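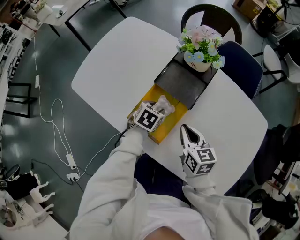
3.2 Artificial flowers in shared workrooms

Among the decorations that the respondents mentioned in the interviews, artificial flowers had a special position. They were named often, but almost always with some reservation. A respondent at Dikholm called them "flowers for people who are on holiday", and in the same interview she asked us to note that she had bought the ones by her window with her own money. We met this mixture of distance and attachment at all 3 sites, and we think that it deserves a separate treatment.

Living plants were discussed in terms of duty. Someone has to water them, and in a shared room it is often unclear who this someone is. At Zanelach the question had been a subject of two staff meetings before our visit in November. Artificial flowers were discussed in terms of place. The respondents told us where they stood before, who had moved them and whether the new place was suitable. Because such a pot needs neither soil nor daylight, it can stand on a shelf in the corridor, on a filing cabinet or on top of other things on a worktable. Figure 2 shows the last arrangement, with a white flower pot on a dark gray box with a yellow drawer. In our coding we called this "stacked placement", and we kept it apart from "free placement", where the pot has a surface for itself.

The difference between the two codes was at first only practical. During the analysis it became more interesting. Respondents who described a free placement usually spoke about the look of the room as a whole. Those who described a stacked placement spoke more about the table and about their own working hours at it. One bookkeeper at Lisalitz said that she looks at the flowers "between one page and the next". She could give all their colors without turning her head, but she was not able to say what was hanging on the wall behind her.

Color was also the point where the opinions went apart most clearly. Pale blossoms in mixed tones, such as the pink, light blue and white ones in Figure 2, were judged as calm by the majority of the office staff. Several respondents from the workshops found such tones too weak and preferred red or orange. De Bruijn, who did the interviews at Dikholm, suggested that the lighting of the workshops may play a role in this. We did not measure the light and therefore leave the question open.

A further remark concerns dust. Kershaw observed in her field notes that dust was the most frequent complaint about artificial flowers, and that it was made mainly by persons who had no such flowers near their own place. The owners mentioned cleaning only when we asked for it. Two of them rinse the flowers under the tap before the summer break. The cleaning of common objects in general is treated in Section 3.3.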